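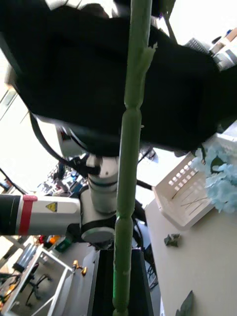

Section 4: Setting up the Lusura 657 flower display cabinet

Read this section through before you move the cabinet off its pallet. Installation of the optional Stusow water filter is covered in the separate sheet packed with the filter.

Choosing a location

The cabinet must stand on a firm, level floor that can carry its loaded weight. Allow 6 inches of clear space behind it and the same on each side. The top grille must stay open at all times. Do not store wrapping paper, ribbon or boxes on it.

Keep the cabinet away from radiators, heating vents and direct sun. A shop door that opens often on a hot street will make the compressor run longer, and you may see mist on the inside of the glass.

CAUTION: Do not lay the cabinet on its side or back. If it was tilted during delivery, stand it upright and leave it unplugged overnight.

Leveling the feet

1. Remove the cabinet from the pallet with a helper at each end. Lift by the base rail. Never lift by the door handle or the trim.

2. Screw the 4 adjustable feet into the base by hand until they stop.

3. Place a spirit level on the cabinet floor, first side to side and then front to back.

4. Turn the feet with the wrench supplied until the cabinet is level from side to side and leans very slightly toward the rear. The door should swing closed by itself from half open.

5. Tighten the lock nut on each foot. Check the level again, as tightening can shift a foot.

Connecting the power

6. Check that the voltage on the rating plate matches your supply. The plate is inside the door, at the lower left.

7. Plug the cabinet directly into a grounded wall outlet. Do not use an extension cord or a power strip.

8. Switch on at the rocker switch behind the kick plate. The display shows two dashes while the controller starts, then the inside temperature.

9. Close the door and let the cabinet run empty for 60 minutes. The fan runs continuously during this period. Some clicking from the door frame is normal as the metal cools.

NOTE: If the display still shows two dashes at the end of this period, switch off, unplug the cabinet and see Section 7, Fault Codes.

Fitting the shelves and bucket racks

10. Push the shelf clips into the slotted posts at the height you want. All clips for one shelf must be in matching slots. A clip is fully seated when the tab drops behind the post.

11. Lower each shelf onto its clips with the raised lip toward the back.

12. Slide the bucket racks in at floor level. Leave a gap between the racks and the rear air duct. Tall stems should not touch the duct cover or the lamp.
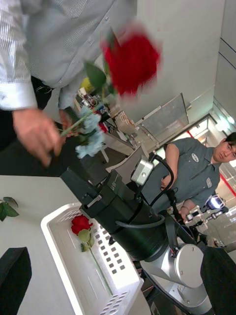

13. Set the temperature with the up and down keys. Hold both keys for a few seconds to save the setting. The display blinks once when the value is stored.

14. Set the lamp timer if you want the light to go off after closing. The timer does not affect cooling.

Loading the cabinet

Use clean buckets and fresh water for the first load. Stand the buckets in place before filling them if you can reach them with a can or hose. Trim the stems and strip any leaves that would sit under the water. Put the tallest stock at the back and leave room between buckets for air to pass.

Load one rack at a time and let the temperature settle before adding the next. A full load of warm stock can keep the compressor running for most of a day and may set off the high temperature alarm. Press any key to silence the alarm. It sounds again if the cabinet has not recovered.

Do not keep fruit or other food in the cabinet. Tropical flowers usually need a warmer setting than the rest of your stock, so check with your supplier. Silk and plastic flowers need no cooling and only take up shelf space.

WARNING: Do not use floral spray paint, glue aerosols or any other flammable spray inside the cabinet or near the top grille.

After the first day

Look under the cabinet for water. The drain pan should be seated and the hose pushed fully onto its spout. Wipe the door gasket with a damp cloth and check that it touches the frame all the way around.

Write the serial number in the space inside the back cover of this manual. You will need it when ordering Wumau parts, including the replacement gaskets and lamp covers listed in Section 8.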